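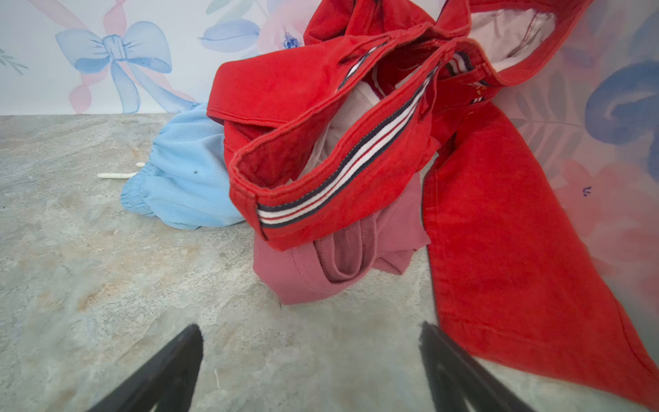

Graris: measured sizes of second-hand children's clothes

README, last revised January 29, 2026

What is in this folder

Graris is a small table of measurements from children's clothes which were already worn by at least one child. For every garment we wrote down the size on the label and then the real size, taken with a tape on a flat surface. The table has 545 rows, one row for one garment, and 17 columns.

The idea came from Rukhsana Durrani, who runs the clothes exchange at Jevow. Parents kept asking her if a "4 years" from one maker is the same as a "104" from another, and she had only her feeling to answer with. We wanted to give her something better than a feeling. Later we understood that the table can be useful for people who sew, for those who sell used clothes by post, and maybe for a student who needs real and slightly dirty numbers to practise on.

Files

garments.csv – the main table
labels.csv – the text of the size label exactly as it was printed, with the language if we could recognise it
remeasured.csv – the garments that were measured a second time by another person
notes.txt – remarks which did not fit anywhere else
All files are in UTF-8, with a comma between the columns and a full stop for decimals. An early version from November used a semicolon and a decimal comma. If your script was made for that version, it will read the new one without complaint and give you nonsense, so please check the first lines by eye.

The most important columns

id: a number with no meaning. The numbers are not continuous, as we removed some garments after they were entered.

kind: trousers, shorts, skirt, dress, shirt, jumper, coat, overall, nightwear. Leggings are under trousers. We discussed this for a long time and Maite Requena still does not agree.

label_age and label_height: what the label says, in years and in centimetres. Often only one of them is filled. We never calculated one from the other.

waist_flat: width of the waist in centimetres, garment lying closed and not stretched. It is half of the round measure. Please do not forget to double it.

waist_stretched: the same, pulled until the fabric resists. Empty if the waist has no elastic.

inside_leg: from the crossing of the seams to the end of the leg. If the hem was turned up by a previous owner we measured it as it is, and wrote "altered" in the column state.

fibre: from the care label, when there was one. "Unknown" means the label was cut out or washed to white. We did not guess the fibre by touch, although Rukhsana is quite good in it.

state: good, worn, altered, repaired. One word only. When a garment was both altered and repaired we put "altered", as this changes the numbers more.

The other columns are explained in the first lines of notes.txt.

How we measured

Lay the garment on a hard surface and close all buttons and zips. Smooth it with the hand from the centre to the sides, without pulling. Read the tape to the nearest half centimetre. Trousers are measured first closed, then opened and turned at the waist to look for adjustable elastic, the kind with small holes and a button inside. If there was such elastic, we let it out completely before we measured waist_flat. In the first weeks we did not know to look for it, and these rows have "elastic_checked" set to no.

Shabnam Qureshi did most of the measuring and Iqra Gilani typed. For the second measuring they changed places. The typical difference between the two was under one centimetre for trousers and skirts. It was larger for knitted things, and for jumpers I would not trust a difference smaller than two centimetres.

What the table can't tell you

It can't tell you the size the garment had when it was new. Cotton shrinks, knees stretch, and we have no information about the washing. Some parents told us that they always wash at sixty degrees, others never do.

It is not a fair picture of all shops. The garments are those which people in one town were willing to give away, and the favourite ones probably stay at home until they fall apart. Small sizes are many and the big ones few. After the age of ten we have almost 34 garments only, and I would not calculate any average from them.

It also says nothing about the child. We did not measure children and did not write down who brought what. The names of makers were replaced with short codes. Please do not try to guess them and publish the result as a ranking – for most makers there are too few garments to be just.

Known problems

Two batches of coats were measured with the lining folded inside, so the sleeve is too short in these rows. They are marked "check" in notes.txt.
The word "overall" was used for two different garments, one with sleeves and one without. We are separating them slowly.
In labels.csv the French and Italian labels are sometimes exchanged when the text is very short.

Permission and contact

You may use, copy and change the files for any purpose. Mention Graris and, if you can, tell us what you did with it. Corrections are welcome through the Sisay page of the project or on paper at the Jevow counter, and Nusrat Baloch collects both. Please write the id of the garment, the column, and the value you believe is right.

We hope to reach 1,000 rows in the next version, with more clothes for older children and with shoes in a separate table. For shoes we don't yet have a method which gives the same answer twice. Proposals can be sent to the same address.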